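Drying walking kit after a soaking, is the dryer safe?
Posted in Laundry and Clothes Care

Dorothy Lightfoot
We've just joined a walking group and I love it! Did the Oltlow ridge in August and came back drenched. My black overtrousers say low heat is fine but I'm scared of ruining them. Does anyone tumble theirs, and for how long?

Darren Wragg
Mine go on the radiator. Never had a problem.

Ottilie Brunner
Oh, do try it, it's brilliant for bringing the waterproofing back (if the label allows, and yours does). Wash with a proper tech cleaner first, no softener ever, then zips up, velcro closed, inside out, and 20 minutes on low. Water beads up like new! I do our fleeces separately on a cool setting, 16 minutes and a good shake. Don't pack the drum, two or three things at most, and clear the fluff filter before you start. 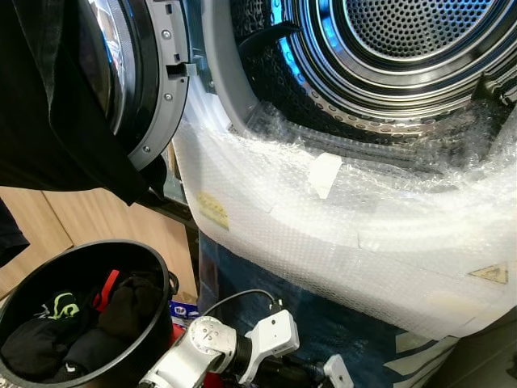

Dryer open, dark clothes over the door.

If the rain still soaks in afterwards, use a wash-in reproofer and give them another low tumble. I've had the same jacket through many winters this way and it still sees me up Hollis Crag with a flask and a grin. Enjoy the group!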